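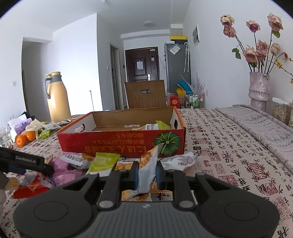 Chamado 945 – Caixa de snacks sortidos: arrumação e conferência
Produto: caixa Promby, papelão com alças
Estado: resolvido

Descrição do problema
A cliente recebeu a caixa sortida pela Miverano e tirou os pacotes para conferir os sabores. Ao guardar tudo de novo, a tampa não fechava e duas embalagens ficaram amassadas. Pergunta se a caixa veio com excesso de conteúdo e se os pacotes amassados podem ser consumidos.

14h10 – Primeira resposta
Pedimos que esvaziasse a caixa por completo em cima de uma superfície plana (mesa ou cama, tanto faz) e verificasse se o fundo estava bem encaixado. Pedimos também que deixasse à parte tudo o que não veio na encomenda.

14h35 – Retorno da cliente
Fundo encaixado. Encontrou 3 embalagens que eram de outra compra, da Simiyu, e que tinham ido parar na caixa por engano. Sem elas a tampa desce mais, mas continua levantada de um lado.

14h50 – Diagnóstico
Os pacotes tinham sido deitados uns por cima dos outros. Na caixa Promby, os de 80 g vão de pé, encostados à parede comprida, e os pequenos entram no fim, nos espaços que sobram. Deitados, fazem altura no meio e empurram a tampa.

Passos enviados:
1. Separar os pacotes por tamanho. A cor não ajuda, o mesmo sabor pode vir em embalagens diferentes.
2. Pôr os maiores de pé, um a um, segurando pela solda de cima.
3. Não tapar as aberturas das alças por dentro.
4. Completar com os pequenos e fechar sem forçar.

15h20 – Retorno da cliente
Tampa fechada à segunda tentativa. Na primeira, um pacote tinha ficado atravessado no canto.

Embalagens amassadas
Se a solda estiver inteira e não houver furo, o conteúdo pode ser consumido, ainda que venha partido. A cliente apertou as duas e não notou saída de ar. Não pediu troca. Caso mude de ideia, o prazo é de 24 horas após a resposta – basta responder a este chamado.

Pendente: pedir à Nurkemico, que imprime o folheto, para incluir a ordem de arrumação.

Suporte Miverano – Contacto – Todos os direitos reservados – Voltar ao topo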